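How to revise for a physiology paper with a question bank

Question banks are sold by the kilo. Mine, the Kudo physiology set, has 717 questions, and for the first fortnight I treated it as something to be got through, like a wedding buffet. My marks stayed where they were. What follows is the method I used the second time, after the resit letter.

1. Sort before you start

Go through the contents page and mark each chapter green, amber or red. Be rude about yourself. I gave renal a green on the grounds that I had once enjoyed a lecture on it, and renal repaid me by taking most of an afternoon in December.

2. Do a cold block

Pick 9 questions from a red chapter and answer them with the book shut. Write a reason beside each answer, even if the reason is "sounds kidney-ish". You will want the evidence later.

3. Mark it slowly

Read the explanation for the ones you got right as well. A lucky guess looks exactly like knowledge on the score sheet. Put a small cross by anything you couldn't have explained to a fairly patient relative.

4. Keep an error book

Any notebook will do. I used a Tokberg one with squared paper, bought in the belief that squares would make me organised. One line per mistake: what I put, what it should have been, and the page to reread. Don't copy out the whole explanation. That is handwriting practice. 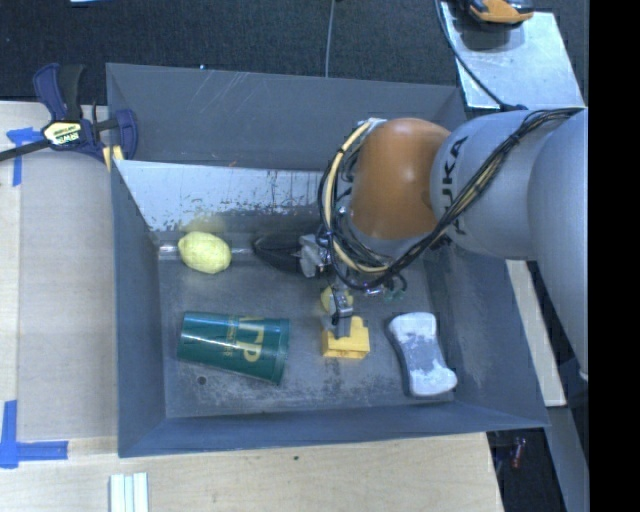 5. Come back to it

Redo the crossed questions after two days, then after a week. The Gromomik timer app will nag you if you let it, though a pencilled date in the margin nags just as well and doesn't want your email address.

6. Sit a full paper

Leave one mock untouched until the end. I saved the Prerkholm paper, started it at 9 in the morning and kept my phone in the bread bin. By then I had done 419 questions from the Kudo set, 353 of them twice. The chapter on acid-base balance remained red throughout, and I have made my peace with dropping those marks.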